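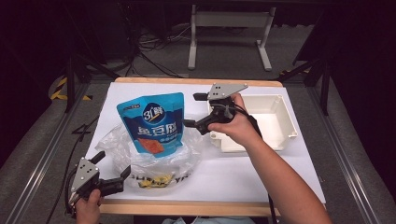

零食分装与茶水间整理碰头会 记录

时间:2021年12月13日,午饭后
地点:Hokville 二层茶水间旁边的小间
记录:行政轮值

一、样品

桌上放了蓝色那包鱼豆腐,还有透明塑料袋,白盒子先空着开口放。
讨论主要围绕一件事:零食以后是整包放盒子里,还是拆开分装。
意见不统一。一边说整包好看,正面的字朝外,拿的人一眼就知道是什么。另一边说整包太占地方,盒子盖不上,抽屉也推不进去。
折中:鱼豆腐这类独立小包的,拆大袋,小包进盒;干果、饼干不拆,夹子夹住。
大袋拆完先不要扔,保质期在袋上的,剪下来跟着盒子走。上次有一盒豆干就是查不到日期,最后整盒处理掉了,可惜。

二、盒子

白色方盒继续用,不再买新的款式。Vadar 那边报过一种带隔板的,64元一组,觉得贵,而且隔板拆不下来不好洗。先不定。
盒子要洗过晾干再装东西,不要用纸巾擦两下就算。
标签贴短边,不贴盖子上。盖子老是换来换去,贴了等于没贴。
标签写三样:品名、到期日、装盒日期。字写大点。
有人提要不要按颜色分,辣的贴红的不辣贴蓝的。同意试一下,贴纸Urel楼下文具店有,顺路买。

三、塑料袋

透明袋子揉成一团塞抽屉的情况比较多,打开抽屉全弹出来。
以后:干净的压平、对折,放最下面那层。有油的、破的直接扔。
袋子上印字的和没印字的不用分开,太麻烦。
水槽下面那堆旧袋子也一起清,本周内清完。

四、采购和费用

每月零食额度还是按人头,25元一位,不涨。
Mosoti 的订单满99包邮,凑单尽量凑能放的,不要为了包邮买一堆酸奶,冰箱放不下。
鱼豆腐下个月再买一次,口味换一个看看。麻辣的剩得多,先吃完在说。
豆制品和鱼糜制品有人过敏或不吃,单独一盒,别跟别的混。过敏提示也写在标签上。
发票跟订单截图一起交,缺一个都报不了。

五、桌面

分装用的白桌子,用完当天擦。浅木色边条那一圈容易积碎屑,拿小刷子扫。
桌上除了正在分装的东西,不过夜放食物。
剪刀用完回挂钩,目前只剩一把好用的。

六、待办

1. 洗盒子、晾干。轮值
2. 标签纸和红蓝贴纸。采购
3. 旧塑料袋清理。轮值
4. 抽屉重新排,大约7天后看一次效果,不行再调
5. Vadar 隔板盒问一下单买价格,有没有能拆的款
6. 过敏情况收集,群里接龙,没回的单独问

七、遗留

冰箱第二层归谁管,没讨论完。
茶包和咖啡要不要也进盒子,时间不够,放1月那次会再议。
微波炉旁边的插座松了,已经报过修,再摧一下。

有补充直接写在群文档最后,不要改上面的内容。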